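Brirnley teleop group, minutes, 22/12/2023

Posted in: Meetings, Robot Kitchen

Present: Marilou Belmonte, Jhun Pangilinan, Nestor Macapagal and me (Trinidad Ocampo, typing as fast as I can). Leonora Dumlao sent regrets.

1. Demos. We have 500 good ones and the target is 1000, so we're halfway, yay! Jhun wants everyone steering the arm more slowly near the fruit plate -- his replays look jumpy, and I admit a few of those are mine.
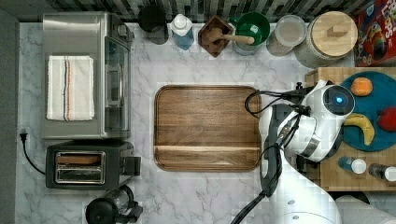
Marilou asked if we could try hand guiding again for the short reaches. Nestor says remote control only until July, so we don't end up with two kinds of data in one set. We went back and forth on this a while (sorry, Marilou) and Nestor's plan stands.

2. Counter layout. Toaster oven, toaster and coffee maker stay on the left. I'm writing up the rest for new operators.
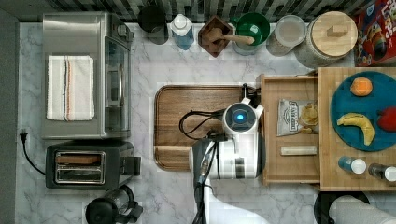 Gripper over the board, chips in the tray next to it.

3. To do. Jhun relabels the 18 runs with no task name. I'll ask Fullero about controller grips -- mine are worn smooth!

Comments

Leonora D.: Sorry I missed it! I can take half of Jhun's 18.

Marilou: Still voting for hand guiding :)

We use cookies to remember your settings. Accept / Manage choices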